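Checking grip and cable clearance before a two-arm fabric task
Purndale workcell notes, revised 7 Feb 2021

These steps apply to two-arm cells handling garments on a flat table. Complete them at the start of each shift and after any gripper change. The cell must be in hold mode with the stop button within reach of the operator.

1. Wipe the tabletop. Grit and lint affect fabric contrast and wear the finger pads.
2. Lay the garment down and close each gripper on one corner. Keep the fingers 13 mm or more in from any seam.
3. Set the closing force to 9 N for knits. Use the Muvum table for other fabrics. 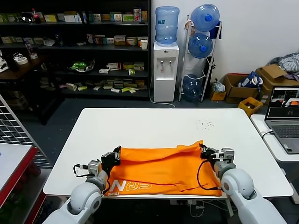 Both grippers closed on the upper corners of an orange garment. Note the cable loops at the wrists.

4. Trace each wrist cable by eye back along its arm. A loop that can pass between the fingers and the cloth must be clipped before motion is enabled.
5. Raise both arms together at low speed to 75 mm and hold. If either corner slips, lower the arms, release and start again from step 2.
6. Check the camera views on the laptop. The garment should remain visible throughout the lift.

Keep walkways and the area within reach of the arms clear of boxes and bins. Store spare stock on shelving outside that area.

Log the result on the Fotonden sheet, including failed grips. Cells with more than 68 logged slips in January need new finger pads before further use.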